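I want to write a few posts about a very boring object. Please be patient with me, it is a power strip. 1/18

We moved to Flondbridge in December. The apartment is nice but it was built when people owned one lamp and one radio. The living room has a single outlet, and it hides behind the place where any normal person would put the sofa. 2/18

In the first week I did what everybody does. I took the old extension cords from the moving boxes and connected one to another until the cable reached my desk. It worked. It also looked like a nest that some bird had given up on. 3/18

My neighbor Francine Gill came for coffee and looked under the desk before she looked at me. She worked in building maintenance for a long time. She said, very politely, "You know you should not plug one strip into another one, yes?" I knew. I had only stopped thinking about it. 4/18

So that evening I pulled everything out and sorted it on the floor. I found one strip with a cracked corner, one that made a small buzzing noise, and one so old that it had turned the color of weak tea. I kept none of them. They went in a bag for the electronics recycling. 5/18

Then I made a list of what really needs power at the desk. Monitor, laptop charger, lamp. The printer I use perhaps two times in a month, so it can live in the hallway and I will walk to it. 6/18

Three things. For years I believed I needed a strip with nine sockets, and I think I believed it only because the strip with nine sockets was there. If you give me nine, I will fill nine. 7/18

My friend Karabo Motaung told me to look for one with a separate switch for each socket. I thought this was a luxury. Now I think it is the best thing about it. I can turn off the lamp and the monitor at night and leave the charger on, without crawling. 8/18

I put it on the table before it went to its place, to decide which way the cord should go.
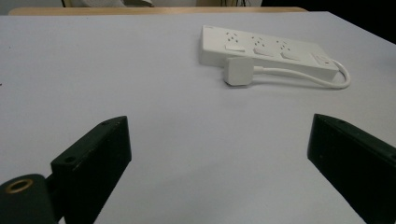
Three sockets, three small switches, and the big one at the end with the red light. 9/18

Several people already asked about the big switch. It is the master switch. When I leave for a weekend I press this one and I am done. When I am home I use the small ones. 10/18

A question from Rhun Rowlands: does the little light bother me at night? No, my desk is not in the bedroom. If yours is, I suggest to put the strip behind a table leg, or to turn it so the light faces the wall. Please don't cover it with a cloth, these things should have air. 11/18

Now the cord. I always bought the longest cord in the shop "for safety" and then I had two meters of extra cable rolled up behind the furniture. This time I first measured from the outlet to the desk, along the wall and not through the air. Through the air is how I made the mistake the last time. 12/18

Measure along the wall, go down to the floor, go around the corner, go up again to the place where the strip will stay. Then add a little for cleaning, so you can pull the desk out and nothing becomes tight. 13/18

And the desk moved too. I was so sure it must stand under the window, but on the other side of the room it is much closer to the outlet, and the sofa took the window instead. Essam says it is the first time the sofa makes sense. He is lying on it while he says this, so I accept the opinion. 14/18

For the place of the strip: on top of the desk, at the back, against the wall. I know many people screw it underneath, and it looks cleaner in pictures. But I want to reach the switches with my hand, and I don't want to mop next to it. On top of the desk it also gets less dust than on the floor, and I see the dust when it comes. 15/18

Labels! I wrote the name of each thing on a bit of paper tape and folded it around its cable, close to the plug. MONITOR, LAPTOP, LAMP. Essam laughed at me – with three cables he thinks I could remember. Last night he turned off my monitor when he wanted the lamp, so the labels stay. 16/18

What I still have to solve is the heater. It goes directly in the wall, never in the strip, and this means that in the cold months the heater and the desk both want the same wall. For now the heater stays in the bedroom and I wear a thick sweater. The landlord has promised that an electrician will come and look if a second outlet is possible. If somebody here had this done in an old rented apartment, please tell me how much dust it makes and if you had to move out the books. 17/18

Thank you to everybody who read 18 posts on this subject. Nosipho Swanepoel asks if I will do the kitchen next. The kitchen has two outlets and both of them are behind the fridge, so yes, but give me some weeks and a strong person to help me pull. 18/18

Small addition, because it came up in the replies: before you throw away an old strip, write down what was plugged into it. I did not, and it took me nearly 5 days to notice that the phone in the hallway had no power. My mother noticed first.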